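# Call for Participants: Household Waste Reduction Study 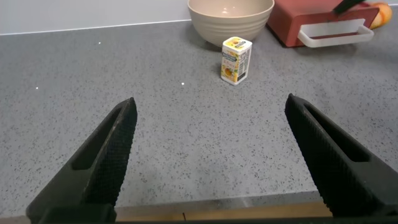 *A carton on the countertop*

The Fuentealba Institute invites 80 households in Toltcombe and Hivurley to take part in a study of everyday packaging waste. Participants will sort and weigh their recyclables at home for 21 days and complete a short log each evening.

**Eligibility:** Adults in homes of two or more people. Families with children are encouraged to apply.

**Compensation:** $700 per household, paid upon return of the completed log.

Applications should be addressed to Ashwin Thomas, Study Coordinator, and are due at noon on Thursday.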